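Getting your arm to put things down where you want them

I got the picking part of my bench arm going in a weekend. The putting down took me most of October! So if yours drops stuff all over the place, start with the bench and leave the code alone for now.

First, the table. Ours at the Skustberg workshop is a nice wooden one, and wood grain drove my vision script nuts – it kept finding "edges" in the stripes. A plain dark gray mat fixed that in one evening. Tape it down well and press the tape flat with your thumb. I skipped that once and spent a whole night chasing an offset that was really a mat creeping sideways.

Next, pick a target with a rim. I like a plastic lid in a loud color, lying open side up. Easy to find by color, and the rim keeps small things from rolling away (mostly).

Now teach the drop point. I use Namar, a little script a friend of the shop wrote, but any jog tool will do:

Jog until the closed fingertips are over the middle of the lid.
Go down slowly and stop 7 mm above it.
Save that pose as "drop".
Raise the arm 40 mm and save again as "above_drop".
Set the wait between the two to 800 ms so the arm can stop wobbling.

Always go through "above_drop", both ways. My base joint read 1,692 at that spot, but yours will be different, so please don't copy my number.

Before you run anything, jog the arm to each end of its reach and watch the cables the whole way. You want slack, but you don't want a loop that a finger can hook.

The green lid is the target, down on the mat:

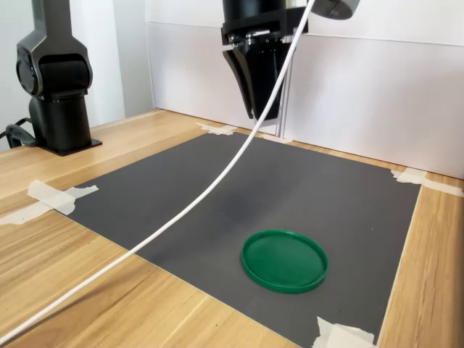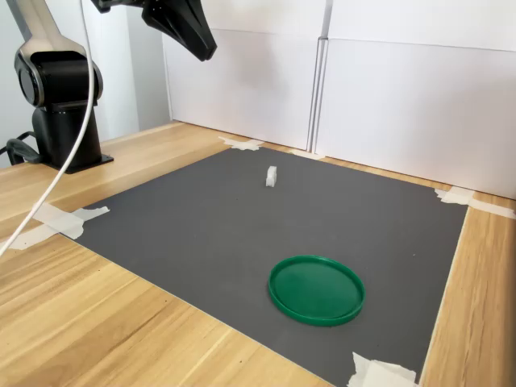
Run it at a quarter speed for the first few tries and keep a hand on the power switch. If the drop lands off to the same side every time, fix the saved pose. If it lands somewhere new every time, check the screws on the base plate – mine had worked loose. Once that's sorted you can bump up the speed a little at a time, and then go teach it a second lid.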